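Working Safely and Well at the Arm Stations: Frequently Asked Questions

Last updated 2025-09-16

We get a good many questions about how things are done at the arm stations, especially from people who have just joined us or are visiting from another part of the building. Most of the answers live in the station handbook, but the handbook is long and we know how it goes, so the ones that come up again and again are gathered on this page.

Who is allowed to start the arm?

Anyone who has done the half-day induction with Noreen Dunne and has their name on the station sheet. If your induction was at the Jirkby site, we are very glad to have you, but please come and do the short version with us anyway. Our stop buttons are in different places and you will want your hand to know where they are.

Can I put my hands on the table while the arm is powered?

It depends on the mode. In automatic, no, and that goes for fingertips as well as elbows. In guided mode, at reduced speed, one trained person may steady or reposition a part, provided a second person is holding the enabling switch and the two of you have agreed out loud what is about to happen. Please do say it out loud, even if you have worked together for years and feel a bit silly.

What about computers and other electrical equipment?

The cord comes out before the case goes anywhere near the table. Hold the power button in for six seconds afterward, then clip the ground strap to bare metal on the case. Wear a wrist strap yourself if you are handling memory or any other bare board. Monitors and loose power supplies are not opened at our stations at all – Faisal Kiani can tell you where those go.

Does the case have to be clamped?

If the arm is going to push or pull on anything inside it, yes. For camera checks and slow approach moves that make no contact, a tower can simply lie flat on its side with the panel off. Have a look first to see that it doesn't rock.

Where do parts go when they come out?

On the fixture plate, or in a labeled antistatic tray if the plate is full. Memory modules should end up in the slotted holders, though you may lay one flat on the plate while you get the next move ready. Please don't stack them, and please don't tuck them into your shirt pocket (it has been done, by people who ought to know better, including at least one of the authors of this page). 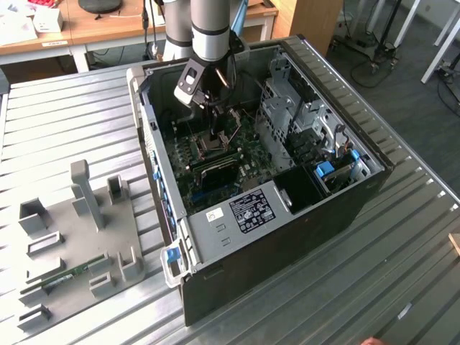
Memden Technical Center – Robot Disassembly Group

How close may the gripper get to the motherboard?

Closer than most newcomers expect! Reaching down over the processor socket area is ordinary work for us, but the approach has to be done at the lowest speed setting, with the force limit switched on and somebody watching from the side. Pay attention to the thin cables that run along the gripper, too. Before a deep reach into a case, step through the path once well above it and check that nothing will snag on the drive cage or the rim.

How often is the force limit checked?

At the start of every shift, with the test block, and again after any change of fingers or camera bracket. Write the reading in the log even when it is exactly what it was yesterday. If it is out, leave the arm off and find Eamon Egan, who would much prefer to be interrupted at lunch than to read about it later.

Something felt wrong, but nothing happened. Do I report it?

Yes, please, and with our thanks. The near-miss form is short, and it doesn't ask for your name unless you would like to give it. We received 19 of them between May and the date of this update, and several led to real changes in the handbook, among them the rule about agreeing moves out loud.

Can I bring visitors?

Of course, we like showing people what we do. Let Noreen know the day before, keep your guests behind the floor line while the arm is powered, and ask them to leave bags and coffee at the door.

My question isn't answered here. Who do I ask?

Come by room 126 or leave a note in the box outside it. New questions are added to this page whenever we get a quiet afternoon.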